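Girkumell
Search Search for: Go
About Us
Posted 2018-01-03 by the Girkumell team

Hi, and welcome! We're Girkumell, a small shop on the second floor of the old Huklow building, and we teach robots to do things by doing those things ourselves first. That's pretty much the job – we pick up boxes, put them down again, open drawers, fold towels, and the robot learns from the recordings.

I started the company with my business partner after 4 years of writing motion code by hand for packing lines (I still have dreams about it). Every time a customer changed a carton, we'd be back at the keyboard. So one April we gave ourselves a month to try showing the arm what we wanted, and we never really went back.

Most of our demonstrations are done with a pair of hand-held grippers, one for each hand, with a printed marker cube at the handle end so we can track where each one goes. You stand at the desk and get on with it. Two-handed jobs are my favorite, especially holding something light and open like a paper box, where a squeeze that's a little too hard folds the whole thing up!

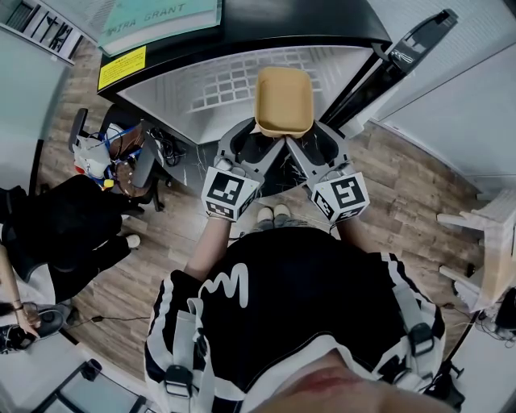
What we're working on

Our biggest project right now is called Mollo, and it's all about soft packaging: kraft boxes, paper bags, thin trays. We have 3,084 demonstrations in the set so far, and I did a good chunk of them myself. New people usually need some 20 tries before their hands stop fighting the jaws.

For jobs where you can't stand next to the work, we use remote control instead. The Ibarra rig has two arms, and the operator drives both of them from across the room. It's slower, and your shoulders will know about it the next day, but for heavier parts I wouldn't do it any other way.

Come and see us

We love visitors – bring the awkward thing your robot keeps dropping and we'll have a go at it together. Drop us a line first so that one of us has a desk free.

Contact | © 2018 Girkumell. All rights reserved. | Back to top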